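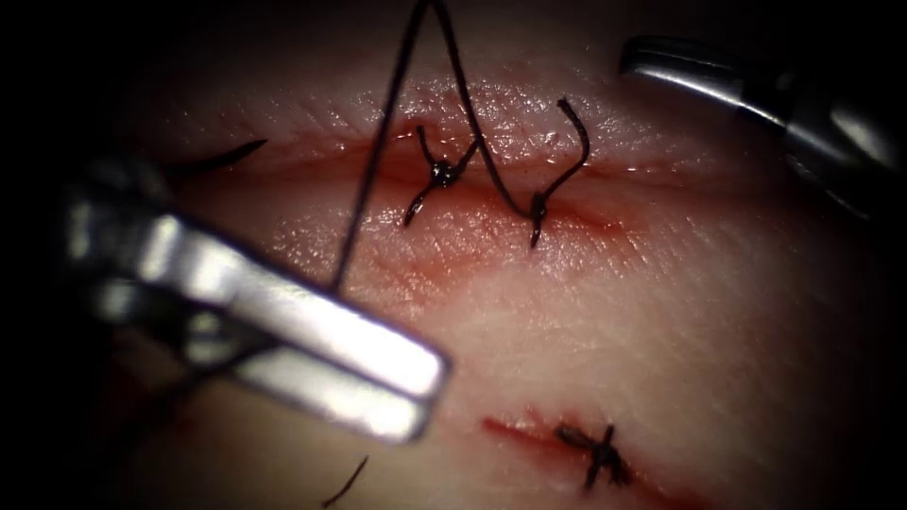

27/01/2021
Silicone ageing, batch 668

Pulled the second set of tensile strips from the Belach oven this morning. Cure was the usual overnight at room temperature, then post-cure. Strips are from the Cowie mould, which still leaves a ridge along one long side. Trimmed with the new blade; the old one was tearing the edge and I suspect it accounts for the low results in June.

Elongation at break is down on the first set. Modulus slightly up. Both changes go the way you'd expect if crosslinking is continuing in the oven, but the spread within the set is too wide to say more. Peak reading was 2387 kPa, on a strip that slipped in the lower grip, so I've struck it from the sheet.

Pirmin Riedl thinks the pigment is slowing the cure at the surface. Possible. The pigmented strips felt tacky when demoulded and the clear ones didn't. Will pour a pair without pigment from the same tin and run them side by side.

Grips: re-faced with 30 grit paper. Holding so far. Check before each run.

Starko base is nearly out. Domenica Moser to order from Hurnthorpe, same colour and same grade. Don't open the new tin until the current one is finished, and write the lot number on the lid.

Still to do:
Shore A on the offcuts
Weigh strips 1 and 2 again after a day in the desiccator
Fix the oven door seal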